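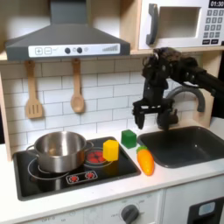 [보도자료] 비바리움 말고 부엌으로! 로봇 동아리 '플로덴트(Plodent)', 장난감 주방 과제 공개 발표회 엽니다

2018년 12월 4일

안녕하세요, 교내 로봇 동아리 플로덴트입니다! 보도자료는 좀 딱딱하게 써야 한다고들 하던데, 저는 그런 글을 써 본 적이 없어서 그냥 평소 말투로 쓸게요. 기자님들, 너그럽게 봐주세요.

저희가 지난 4월부터 붙잡고 있는 프로젝트 이름은 '부스티멜(Vustimell)'입니다. 로봇팔이 어린이용 주방 놀이 세트에서 작은 물건을 집어 정해진 자리로 옮기게 하는 과제예요. 당근을 냄비에 넣기, 초록 블록을 싱크대로 옮기기, 이런 식이죠. 말로 하면 참 쉬운데요, 막상 해 보면 당근 하나 때문에 저녁을 통째로 날리기도 합니다. 비스듬히 누운 당근은 집게를 어느 각도로 돌려서 내리느냐가 전부거든요. 싱크대 쪽은 또 수도꼭지가 휘어 나와 있어서 팔이 지나갈 길을 따로 잡아 줘야 하고요.

팀원은 모두 11명이고, 1학년부터 4학년까지 섞여 있습니다. 기계과가 많긴 한데 심리학과랑 국문과도 있어요! 저는 조종 연습을 맡았는데, 처음 한 달은 육각 블록을 세워 놓은 채로 집는 것만 반복했습니다. 꿈에도 노란 블록이 나왔어요. 지금은 과제 일곱 가지를 정해서 팀원들이 돌아가며 시범 동작을 기록하고, 그 기록으로 로봇을 학습시키고 있습니다. 물건 위치를 조금만 바꿔도 결과가 확 달라져서, 요즘 회의는 거의 '블록을 어디에 둘 것인가'로 시작해서 그걸로 끝나요.

이번 발표회에서는 과제 세 가지를 직접 보여 드립니다. 냄비에 당근 넣기, 블록 옮기기, 그리고 관객이 물건 자리를 마음대로 바꿔 놓고 로봇에게 시켜 보는 코너예요. 마지막 코너는 저희도 결과를 장담 못 합니다. 그래도 제일 기대하는 순서예요! 시연이 끝나면 조종 체험도 준비했으니 (줄이 길어질 것 같으니 일찍 오세요) 꼭 한번 잡아 보고 가셨으면 합니다.

내년에는 학생 로봇 대회인 '카다르(Kadar) 챌린지'의 가정용 로봇 부문에 나갈 생각입니다. 같이 할 신입 부원도 이번 발표회 날 현장에서 모집해요. 코딩을 몰라도 괜찮습니다. 저도 들어올 때는 반복문이 뭔지 몰랐어요.

행사 안내
행사명: 부스티멜 공개 발표회
장소: 공학관 시바쿠마르(Sivakumar) 실습실
시간: 오전 11시 시작
참가비: 무료, 사전 신청 없이 입장
날짜와 취재 문의: 플로덴트 동아리방으로 연락 주시면 바로 알려 드립니다

글쓴이: 플로덴트 홍보 담당 부원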